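Gripper, week whatever: the simulator finally loads

6th May

Filed under: shed, arm build, complaining

So the arm has a wrist now! Those of you who've been reading since October will remember the wrist was the bit I kept putting off, mostly by reorganising the screw drawers and building a shelf for the screw drawers. It's on, it turns, and the cable no longer gets chewed by the elbow joint every time it swings left (I rerouted it through the back of the housing, which meant drilling out a hole I'd already drilled once, in the wrong spot, in the good aluminium).

Next up was the gripper, and I'd promised myself I wouldn't bolt anything on until I'd had it moving in simulation first. Last time I skipped that step I put a finger straight through a takeaway container and into the bench, and the bench still has the mark.

I've been using Toivonen for the sim side. It's free, it's a bit cranky, and the manual assumes you already know what a manual like that would tell you. Getting my own finger models into it took three evenings. The first evening was all units. I'd drawn everything in millimetres, it wanted metres, and I spent a good hour convinced the import had failed when really I was parked inside a finger the size of a grain silo. The second evening was the joints, which had come in mirrored the wrong way, so that "open" closed one side and opened the other. Third evening, tea, a fresh config file, and a gripper that behaves itself.

I've mounted the virtual camera at the wrist looking out past the fingers, same as I want on the real thing. I haven't put a bench or a block or anything else in there for it to grab, just the fingers held wide apart and grey out to wherever grey stops.
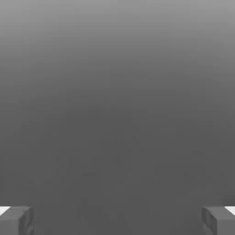

Trumiso wrote to me overnight to say I should leave it bare like that for a good while longer, and get the open and close speeds right before adding a single object, because once there's a block in there you start blaming the block. Fair call. I'd already half modelled a tea tin, so that stung a little, but the tin can wait.

The steps in the inner faces of the fingers are where the pads will go, by the way. I want something rubbery in there on the real ones and I've got two candidates: a strip of old bike tube, and some proper silicone sheet from Pultmont that cost more than the motor did. My money's on the bike tube. I've cut 9 little rectangles of it already and they're sitting in a jar lid on the windowsill, curling up at the corners.

Printing has been slower going. The shared workshop over at Clullatton has a much nicer printer than mine, but there's a queue, and I'm job 637 on a list that apparently has never been reset since they opened the place. I might just run the fingers at home in the cheap filament and see how they hold up, then do the good set over there when my number comes up.

Anyway, speeds tonight, if the laptop fan will let me. If anyone's got a tidy way of stopping a small servo from buzzing when it's holding still, please leave it in the comments, it's driving me up the wall and the dog won't come in the shed anymore.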